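Keep the Clumsy Ones

Opinion

Most arguments about robot learning are about the model. I'd like to make one about the people holding the gripper, and about what we tell them to do with it.

I ran the collection side of a household handling project, Kedby, from the first trial table until May. The work is simple to describe. A person picks up a hand-held gripper with a camera on it, does an ordinary job with ordinary things, and the recording becomes one example for the learning system. Then they put everything back and do it again. Our target for each task was 300 examples. The bathroom set was mostly toothpaste and bowls: take the tube out, put the tube in, move it across the table, pass it from one gripper to the other.

The view the system gets is a narrow one. It has the two fingers, whatever stands between them and a bit of the table.
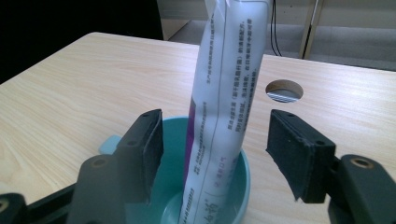 From that it has to work out when to close, how far, and what to do if the object shifts. It has no idea what a tube weighs, or that a half-used one gives way in the middle. Anything it knows about that it gets from how the person moved.

So the rule about which recordings to keep matters a great deal, and I think the usual rule is wrong. The usual rule says a good example is a clean one. The hand comes in straight, closes once, lifts and finishes. If the tube slips or the person hesitates, the recording is marked as failed and thrown out. On Kedby we worked like that for the first two tasks, and I wrote the instructions myself, so I can't blame anyone else.

Sumeya Gebru was the first to object. She had been recording longer than any of us and had been asked to go through the rejects on a Wednesday when the main table was out of use. She found 27 rejected recordings in one task where the person had missed the first grip, backed off a little and got it on the second. The task was finished in every one of them. We had deleted the only part of the set that showed what to do after a miss.

I argued with her at first. My view was that a learner copies what it is shown, and if you show it a miss it will learn to miss. There is something in that. If half of your examples contain a fumble before the grip, you will get a machine that fumbles before the grip. I have seen a drawer-opening system that paused for a second in front of every drawer, and the pause was in the recordings, from people waiting for the start tone.

But a fumble followed by a recovery is a different thing from a bad habit. The person has got into a position that a clean run never reaches, with the fingers too high or the tube leaning on the rim, and then they have got out of it. The machine will end up in those positions sooner or later. If all its examples start well and stay well, it has nothing to go on when it gets there.

We changed the rule. A recording is kept if the task is completed and nobody had to step in with a bare hand. It is tagged if there was a regrip. Whoever trains the system can then decide how many tagged ones to use, and can change their mind later, which they couldn't do when we were deleting them.

There are costs and I don't want to hide them. Review takes longer. Tagging is dull, and two reviewers will disagree over whether a small adjustment counts. Our tool at the time, Fadetti, had one tick box for pass and one for fail, and we had to put the regrip tag in the comments field until it was changed. A project paid by the accepted recording also has to think about what it is rewarding, as people will start to drop things on purpose if drops are suddenly welcome. I'd say plainly in the instructions that staged mistakes are not wanted. They look wrong anyway. A person pretending to miss slows down beforehand.

The other thing I would change is how we talk about speed. New people are usually told to be smooth. They hear that as slow, and you get stiff, careful recordings that don't resemble how anyone handles toothpaste. At Pravberg, where I did some training sessions for another team, I stopped using the word. I told people to do the job as if they wanted it finished, and to carry on if it went a bit wrong.

My list for anyone setting up a table would be short.

Keep every completed run, and tag the untidy ones.

Move the bowl and the cup between runs, even when it is a nuisance.

Have the same person do no more than nine runs in a row before swapping. The tenth is always a copy of the ninth.

Practise the closed grip on glossy packaging before recording, and let people find out for themselves how hard they need to squeeze.

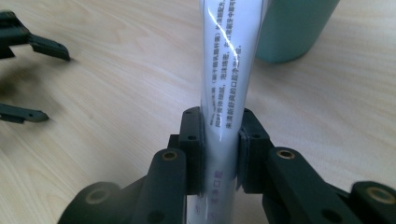 What the reviewers should be told

Reviewers need the reasoning as well as the rule. Ours had been taught to look for tidy hands, and for a fortnight after the change they went on rejecting the same things under other names. "Unclear approach" was a favourite. I only got past it by sitting with them and watching rejects together, asking each time whether the job got done.

I would also let them record for a day before they review anything. It is harder than it looks to put a tube in a bowl with a gripper on the end of your arm, and the people judging the work ought to have tried it.

A team called Tiêu has asked to use our bathroom tasks as a starting point. They wanted the 300 clean ones. I have offered them the tagged ones as well and suggested they start there.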